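# Playtesters wanted for Plinder (co-op puzzle game, second round)

Hello! We are Jendivholm, a small game studio, and we are looking for people who want to play our unfinished game and tell us what is wrong with it. The game is called Plinder. It is a puzzle adventure for two players on one couch, and we have been working on it for longer than we planned.

In the first round of tests we had mostly friends and other developers. They were very kind to us, maybe too kind. For the second round we want players who do not know us and have no reason to be polite.

## What the game is

One player is the lamp keeper and the other is the diver. The lamp keeper stays on the surface and moves the light, and the diver can only walk where the light falls. You must talk all the time. There are 32 rooms in the current version, and the last of them still have placeholder music and very ugly doors. Please do not report the doors, we know.

If you grew up with dungeon games from a top-down view, you will feel at home fast. If you never played such games, we want you even more, because our tutorial should work for you and we have doubts about it.

## Who we are looking for

We have places for 80 players, so 40 pairs. You can apply if:

- you are 16 or older (under 18 we need a signed form from a parent)
- you can come with a partner, for example a friend, a sister, your father
- you can read simple English text on a screen from the couch
- you agree not to post screenshots or videos before we announce the game

You do not need a fast computer or any computer. Everything is at our place. Left-handed players are very welcome, we changed the whole button layout after round one and it must be checked. The same is true for players who are color blind, because some puzzles still use red and green light. Please write it in your application if this is you.

You cannot take part if you work for another game publisher or if you were in the first round.

## How a session goes

A session takes two hours with a short break. You sit in the test room, you get controllers, and you play from the beginning. We record the screen and your voices. We do not record your faces. One of us sits behind you and writes notes, and this person is not allowed to help, also when you ask nicely. After the play time we talk with each of you separately for ten minutes.

The sessions are in September, in the evenings from 6 p.m. and all day on Saturday. The test room is on the ground floor of the Mayrhofer building, entrance from the yard. There is no step at the door. The street in front has very few parking places, so please take the tram if you can.
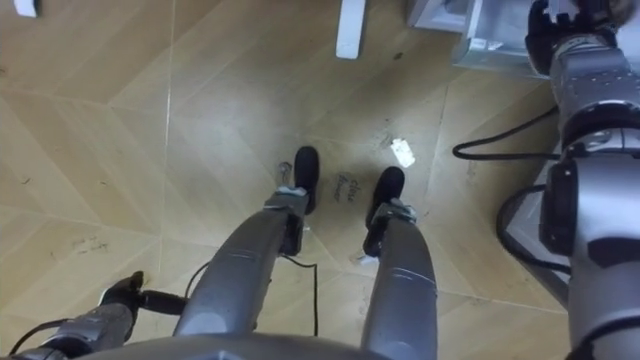

*Herringbone-like floor, wood-look tile.*

Please come ten minutes early. If one of you gets sick, write to us and we will find another evening, but do not come with a replacement partner without asking. We mix experienced and new players by a plan, and a surprise partner makes our notes hard to use.

## What you get

- a gift card for each player, handed over after the talk
- a free copy of Plinder on the day it comes out
- your name in the credits, if you want it there
- tea, coffee and sandwiches, also vegetarian

We cannot pay for travel. We are sorry for this, the budget is small.

## How to apply

Fill in the form on our Benar page, one form for each pair. Benar is the sign-up tool we use for all our tests, and you need no account for it. In the field "About you" please write:

1. the last game you finished, and the last game you stopped playing in anger
2. how often you two play together
3. which evenings are possible for you, or if Saturday is better
4. anything we should know about your eyes, ears or hands

Short answers are fine. We read all of them ourselves and you will get an answer from us also if it is a no. Pairs who do not get a place can stay on the list for the third round, which will be online. Just check the box at the end of the form.

Questions about the session or the form can go in the comment field on the same page. We look there every morning.

The Jendivholm team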